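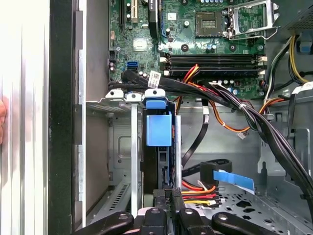

*Green motherboard with the processor socket open*

**Notes from the Back Steps**

The maple behind the Umville library has started to turn, only on the one side so far, and I have been walking past it every morning with my coffee going cold in my hand. I tell myself I'm on my way to the post office. Most days I have nothing to mail.

Last Thursday I took the long way home, down along Pletow Creek, where the water was so low you could see every stone. A heron stood under the footbridge and didn't mind me at all. I must have stayed 40 minutes, which is a long time to look at a bird, and I came home with wet shoes and no bread – I had gone out for bread.

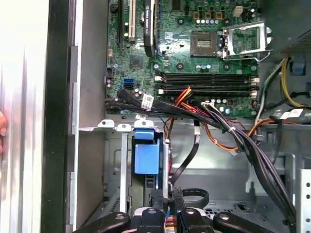
*Inside the case: four empty memory slots and the drive bay*

Many of you wrote back after my note on keeping a window journal, and I've loved reading every one. A reader over in Calel has filled 100 pages with nothing but the color of the sky at breakfast! If you'd like to try it, two lines a day is plenty, and it's fine to write "gray again" as often as you need to.

The Pelupessy orchard is open for walking until the end of October, and the gate by the lower road is the easy one if your knees are like mine. Go late in the afternoon if you can, when the light comes in sideways under the branches, and bring a sweater – it gets chilly down there sooner than you'd think.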